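Household Help > Kitchen and Trash > Recycling

Plastic bottles fill up our bin too fast. Crush them or not, caps on or off?

Asked by Corina Fuchs
April 2018
3 answers

Good day to all. I live since last fall in a shared house in Galunau, on the side of town near the old dairy. We are 17 persons on three floors and we have one big kitchen on the ground floor. Every floor also has a small corner with a sink and a kettle, and in each corner there is a small round bin for plastic bottles.

My problem is with these small bins. They are full all the time. I empty the one on my floor on Sunday evening and on Tuesday it is full again, and then people put the bottles on the floor next to it, and after this next to the sink. Last week I collected everything from the three floors before the pickup and I was curious, so I counted: 97 bottles. Most are from mineral water, but there is also iced tea, juice, and some bottles from cooking oil that are not washed and make everything sticky.

In the place where I lived before, we brought the bottles back to the store and got money for them. In Galunau there is no deposit, only the yellow sack that is picked up every second Thursday. I have read the leaflet from the town three times. It says "empty and reduced in volume." It does not say if the cap should stay on the bottle or not. One of my housemates says the caps must go in the normal trash, because they are from another plastic. Another one says they must be on. We have discussed this longer than I want to admit.

So my questions are these. Should we crush the bottles, and how, so that they stay flat? Do the caps stay on? And what size of bin would you take for so many people? I do not want to buy something big for each floor if it will only smell.

Thank you in advance for every advice.

Answer from Ingeborg Lanz
Marked as helpful by the asker

Dear Corina, we had the same in our house in Prelov, with fewer people but with two families who drink only from bottles. I write you what we do now. It took some months until everybody did it, but it works well for us.

First about the caps. Please call your town office and ask, because the rule is not the same in every place. In Prelov the caps stay on. The lady on the telephone explained me that a loose cap is small and falls through the sorting machine, and then it is lost. When it is on the bottle it goes with it, and they separate it later in water. Before, it was different, they wanted the caps off. I think this is the cause for the quarrel in your house, both persons may be right but for different years.

Now how we do it, in the order:

1. Empty the bottle completely in the sink. If there was juice, tea or milk in it, put in a little cold water, shake it and pour it out. Oil bottles need warm water and one drop of dish soap. If somebody does not want to wash the oil bottle, then it goes in the normal trash and not in the sack. I would write this on a paper above the sink.

2. Press the air out before you close the bottle. This is the step that most people forget. They squeeze the bottle with the cap closed, it makes a lot of noise, and then it comes back nearly to the old shape. Open the cap, press the bottle flat from the bottom upward or roll it like a tube of toothpaste, and close the cap while you are still pressing. The large bottles are the most important. With a small round bin it is enough when one large bottle lies across the opening, then the bin looks full and the next person does not even try.
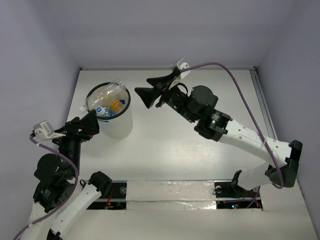 3. Put the bottles in standing or pushed down along the side, with the flat ones together. When you only drop them from above they lie crosswise and you lose half of the room.

4. Have one person per floor who brings the bin down, and change this person every week. We have a list on the refrigerator. Without the list it was always me.

5. Wash the bin itself once in the month. We use vinegar with water and let it dry upside down in the yard.

About the size. I would keep the small bins upstairs and buy one big container for the kitchen or the basement, where the yellow sack hangs in. Ours is 77 liters with a lid and it holds one sack very well. For 17 persons you will maybe need 2 of them in summer. Please do not take one without lid, in June we had so many wasps that my neighbor did not want to go in the basement.

I hope it helps you. Tell us what the town office said!

Comment from Corina Fuchs

Thank you so much Ingeborg, this is very complete. I called this morning. In Galunau the caps should stay on also, and the labels can stay on too. The man said that it was changed two years ago and that the new leaflet will explain it better. I have already hung up a paper. The trick with the air is very good, I did always press them with the cap closed.

Comment from Ingeborg Lanz

Then your house has peace again. Good luck with the oil bottles, this was for us the hardest point.

Answer from Vesna Milošević

Why do you all buy so much water in bottles? The water from the pipe is good in Galunau, I lived there for four years and drank it each day. If people want bubbles they can put money together for a soda machine. Then you do not need a bigger bin.

Comment from Corina Fuchs

You are right and I also drink from the pipe. But I cannot decide it for the others. On the third floor the pipes are old and the water is a little brown in the morning, so I understand them.

Comment from Vesna Milošević

Brown water you should tell to the landlord. Let it run for a minute and take a glass for a photo. But this is another topic.

Answer from Hannelore Fankhauser

I want to add something on the crushing, because it is not correct for every place. My sister lives in Kedow and there they have the machine at the store which reads the code on the label. If you crush the bottle, the machine gives it back to you and you get no money. So if somebody reads this page and lives in a town with deposit: do not crush, do not take off the label, and keep the bottles whole in a bag until you go shopping. What Ingeborg wrote is right only for the sack.

For the stairs I have one more idea. We took hooks and hung the sack on the inside of the basement door, and it costs nothing. It is not so pretty but you see at once when it is full. The sack from the town is thin, so do not fill it to the top. Leave a space of two hands to make the knot, otherwise it opens on the street and the wind takes everything. This happened to us in front of the bakery and I had to run after the bottles in my house shoes.

And if the bin on your floor smells also when the bottles are rinsed, look under it. In our case somebody had spilled syrup and it went below the bin, and we washed the bin four times for nothing.

Comment from Rosalie Aebischer

Does anybody know if shampoo bottles and the ones from laundry soap can go in the same sack in Galunau? I have the same leaflet and there is only a drawing of a drink bottle on it.

Comment from Corina Fuchs

I asked this too on the telephone. He said yes, when they are empty, but the ones with a pump on top need the pump off, because there is a metal spring inside. The pump goes in the normal trash.

Comment from Rosalie Aebischer

Thank you, I had them all with the pump on.

Related pages
How to get the smell out of a plastic trash can
Yellow sack was not picked up, who do I call?
Glass jars with lid: wash or not wash?
Sharing kitchen duties in a house with many people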